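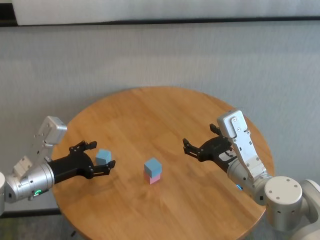 **Figure 3.** Block stacking on the round table, Mindum station.

### 4.2 Stacking as a stand-in for tidying

Putting dishes on a shelf or parts in a bin comes down to placing one object on another without knocking anything over. We used block stacking to measure that step by itself. In Figure 3 a light blue cube already sits on a pale pink one, and the left gripper holds a second light blue cube near its fingertips, tilted a little. Tilt of this kind matters – a cube released at an angle can land on an edge and push the stack sideways.

We ran 300 trials with the Rawashdeh controller, each with a limit of 60 seconds. A trial counted as a success if the finished stack stood untouched for five seconds. The controller failed in 28 trials, and most of the failures came at release. Grasping was rarely the problem. Samira Matar labeled all failures by hand from the trial logs.

The same controller did worse on the Fandonley kitchen set, where cups and bowls vary in height and weight. We do not consider it ready for unattended work in a home. Results for the kitchen set are given in Section 4.3.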